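Trultent Coloured Plates - Children's and Everyday Tableware
Item 1227

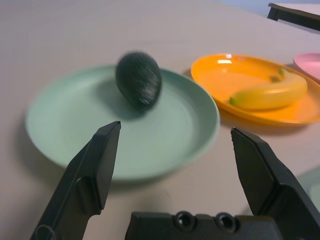 Trultent plates are sold singly or by the carton to households, child care centres and schools. The range includes round and oval shapes, and both have a raised edge to help keep cut fruit and finger food on the plate. Colours can be mixed in any quantity.

Colours
Mint (round)
Orange (oval, gloss finish)
Pink
Other colours are made to order in March each year. Ask for the current colour card before you order.

Use
The plates are meant for snacks, lunches and fruit breaks. Many centres give each room its own colour so that plates go back to the right cupboard after washing up. Others put a different fruit on each colour and let the kids choose.

They are also used for sorting and pretend play. If plates are going to the play corner, we suggest ordering a separate set and keeping it out of the kitchen - Maihi labels are available for the underside.

Care
Top rack of the dishwasher, or warm soapy water and a soft cloth. Do not use steel wool or scouring powder, which will dull the gloss on the oval plates. Not for use in the oven, under the grill or in the microwave. Avocado, beetroot and turmeric should be rinsed off soon after the meal. For marks that have set, soak in warm water with a spoonful of bicarb soda and wipe clean.

Stack round plates with round and oval with oval. Mixed stacks tend to lean and can scratch the rims.

Ordering
Single plates and small sets are stocked at Plerska in the kitchenware aisle. Child care centres and schools can order through Eduvia on account, quoting item 1227. Carton code 131 is for mixed colours. If you want all one colour, write it in the notes field and we will confirm before packing.

Orders of 500 plates or more are packed to order and need a signed quote. Please allow extra time for remote postcodes.

Returns
Unused plates can be returned in their original wrap with the packing slip. Chipped or warped plates will be replaced - send a photo of the plate and the carton label to Leonie Ormsby in customer service. Keep the carton until the replacement arrives.

For school and centre accounts, contact Annag MacAulay.

Page updated 2 Feb 2019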